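Jindby : petits objets de table, pinces, bols et tapis

Fichier LISEZ-MOI du jeu d'images

Version du Mar 23, 2019
Responsable : Tanko Ogbonna
Langue des annotations : français, avec une colonne d'équivalents anglais

Contenu

Jindby rassemble des photographies de petits objets du quotidien posés sur une table : bols, pinces à linge, couvercles, cuillères, bouchons, petites pièces en plastique. Le jeu compte 900 images réparties en 6 dossiers. Chaque image est accompagnée d'une fiche texte qui nomme les objets, leur couleur et leur position approximative sur le plan de travail.

Le jeu a été constitué pour l'étude du vocabulaire du rangement. La question de départ était simple : quels mots emploie-t-on pour dire où se trouve un objet quand il n'est pas à sa place ? « À côté du bol », « dans le coin du tapis », « sous l'autre pince » sont des réponses courantes, et elles varient beaucoup d'un annotateur à l'autre. Les images servent de support à ces réponses.

Jindby fait suite à Sestano, qui portait sur des étagères et des tiroirs. Les deux jeux partagent le même format de fiche, mais les listes de vocabulaire sont différentes. Un script écrit pour Sestano lira les fichiers de Jindby sans erreur et laissera vides les champs qui n'existaient pas à l'époque.

Organisation des dossiers

bols : récipients ouverts de toutes tailles, seuls ou accompagnés
pinces : pinces à linge, pinces à papier, pinces de cuisine
couverts : cuillères, fourchettes, spatules
pieces : équerres, supports, chevilles et autres petites pièces
melange : objets de plusieurs catégories sur la même table
annexes : tables et tapis photographiés sans objets

Le dossier melange est le plus fourni et le plus difficile à annoter. Un objet y est souvent masqué en partie par un autre, et la notion de voisinage devient discutable. C'est aussi celui que nous conseillons d'ouvrir en premier pour se faire une idée de l'ensemble.

Chaque image porte le même nom que sa fiche. Il n'y a pas de découpage imposé entre entraînement et test. Les personnes qui ont besoin d'un découpage fixe peuvent utiliser la liste fournie à la racine, tirée au hasard dossier par dossier.

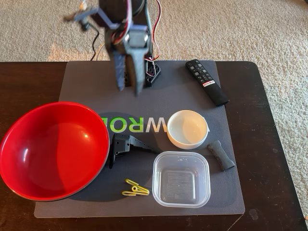
Dossier melange. Grand bol rouge, petit bol blanc, deux pinces à linge jaunes et support noir sur tapis gris.

Les couleurs sont notées avec les mots ordinaires. Un bol dont l'intérieur tire sur le crème est noté « blanc » dans le champ couleur, et la nuance va dans le champ remarque. Nous avons essayé une palette plus fine dans une version antérieure et l'accord entre annotateurs était mauvais, surtout pour les gris.

Format des fiches

nom : mot principal, au singulier
couleur : une seule valeur, celle de la surface la plus visible
matiere : facultatif, laissé vide en cas de doute
zone : gauche, centre, droite, combinée à haut, milieu, bas
appui : ce sur quoi l'objet repose
contact : les objets qui le touchent
deborde : oui ou non
remarque : texte libre

Le champ appui demande de l'attention. Pour deux pinces empilées, celle du dessous a pour appui « tapis » et celle du dessus « pince ». Si l'on ne peut pas décider laquelle est dessus, les deux reçoivent la valeur « tas ».

Le champ deborde vaut « oui » dès qu'un objet dépasse du tapis, même de peu. Le grand bol rouge de l'image reproduite plus haut est dans ce cas : il dépasse sur la gauche. Le champ ne dit rien de la stabilité. Un bol incliné reste noté « bol », et l'inclinaison est signalée en remarque.

La zone est toujours donnée du point de vue de la personne qui regarde l'image. Cette règle a été ajoutée après coup et les premières fiches ont été reprises. S'il en reste qui inversent gauche et droite, merci de les signaler.

Choix de vocabulaire

« Pince à linge » est conservé en entier. « Pince » seul est réservé au champ appui et au champ contact, où le contexte suffit.

« Bol » couvre tout récipient rond et ouvert, sans distinction de taille. Les saladiers sont donc des bols. La taille est donnée en remarque par comparaison avec les autres objets présents (« le plus grand », « plus petit que le rouge »), jamais en centimètres.

« Support » désigne une pièce coudée ou percée dont l'usage exact n'est pas connu de l'annotateur. « Équerre » n'est employé que lorsque l'angle droit est évident. Les annotateurs ont hésité sur 46 images, toutes listées dans le fichier hesitations, avec les deux réponses concurrentes.

« Tapis » désigne toute surface souple posée sur la table. Les lettres imprimées sur un tapis ne sont pas transcrites, qu'elles soient à l'endroit, à l'envers ou cachées par un objet. On note simplement « inscription » en remarque. Les transcriptions partielles de la première version ont été retirées.

Annotation et relecture

L'annotation a été faite par 4 personnes, chacune travaillant seule sur sa part. Une seconde lecture a porté sur l'intégralité du dossier melange et sur un échantillon des autres. Les désaccords sur le nom de l'objet ont été tranchés par Tanko Ogbonna. Les désaccords sur la zone n'ont pas été tranchés : les deux valeurs figurent dans la fiche, séparées par une barre oblique.

Limites connues

Les objets sont peu variés. Les mêmes bols et les mêmes pinces reviennent d'un dossier à l'autre, dans des dispositions différentes. Un modèle évalué uniquement sur Jindby risque de reconnaître ces bols-là et d'échouer sur d'autres.

Les surfaces sombres dominent. Les pièces noires posées sur un tapis gris foncé ont parfois un contour difficile à suivre, et leur ombre a été prise pour une partie de l'objet dans quelques fiches.

Aucun verre transparent. Les objets en verre ont été écartés dès le début, faute de consigne satisfaisante pour ce qui se voit au travers.

Modifications depuis la version de novembre

Ajout du champ deborde.
Fusion de « coupelle » et « bol ».
Suppression des doublons dans le dossier couverts.
Correction des accents dans le champ remarque, mal encodés sous certains systèmes.

Utilisation

Le jeu peut être utilisé et modifié librement pour la recherche et l'enseignement, à condition de citer Jindby et d'indiquer la version. Pour une redistribution dans un produit payant, écrire au responsable avant toute mise en ligne. Les corrections de fiches sont à envoyer sous forme de fichier texte, une ligne par image, avec l'ancienne valeur suivie de la nouvelle.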